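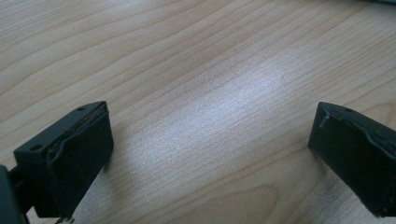

The long table is back in the front room

Those of you who came by the Gesside workshop in the spring will remember the sad state of our big table, and a good many of you were kind enough to ask after it. It had been with us through years of potlucks, seed swaps, quilting afternoons and one very ambitious gingerbread village, and it had the rings and scratches to show for it. Well, we are so pleased to tell you that the work is finished and the table is back in its old spot under the windows, and we think it came out beautifully.

We had talked about replacing it more than once (the folding tables from the basement were pulled out for two whole months while we made up our minds), but every new table we looked at was either too short or too wobbly, and the one we all liked best would have cost us $2,080 before delivery. Refinishing the old one came to $360, including the sandpaper, the oil and a new set of felt pads for the feet. The rest of what we had set aside will go toward the kitchen shelves, which many of you have been waiting for even longer than the table.

The old varnish was the hard part. It had gone dark and sticky over the years, especially at the end nearest the radiator, and it took over 85 hours of scraping and sanding to get down to clean wood. Under all that brown the wood is a good deal lighter than any of us remembered, and the whole front room feels sunnier for it. We did leave a few of the deeper marks alone. There is a row of little dents along one side from the year the children's group made tin lanterns, and it seemed a shame to take those away.

For the finish we went with Mosness oil, in the clear, after trying it next to two others on the underside where it wouldn't show. It went on in 3 thin coats with a day in between, and the smell was gone by the end of the week, so please don't let that keep you away if you are sensitive to such things.

Now for the part where we ask a few small favors. An oiled table is a bit more tender than a varnished one, at least for the first month or so, and we would love to keep it looking the way it does now. Coasters are in the blue tin by the kettle, and there are plenty of them, so take one even for a cold drink. If something spills, wipe it up with a soft cloth and a little plain water – no spray cleaners, please, even the gentle ones. Hot dishes go on the cork mats. For painting, glue or clay, use the canvas cover, which is folded on the shelf by the coat hooks and goes back there when you're done (shake it out on the back step first, if you'd be so good).

We would also like to try leaving the table clear at the end of each evening. We know how easily it fills up, with flyers and half a bag of yarn and somebody's casserole dish that has been waiting for its owner since March. There is now a basket for stray belongings next to the door, and anything still in it at the end of the month will move down to the basement.

The regular groups will all be back in the front room starting in September, at their usual times. The Temba reading circle has asked to have the first evening, with soup, and says that anyone who would like to come and admire the table is welcome whether or not they have read the book. Our friends from the Urnimley craft exchange will be here later that month for an afternoon of basket making, and they could still use a few extra hands to set up beforehand. Come by at four o'clock if you can help – and bring an apron, as the reeds drip!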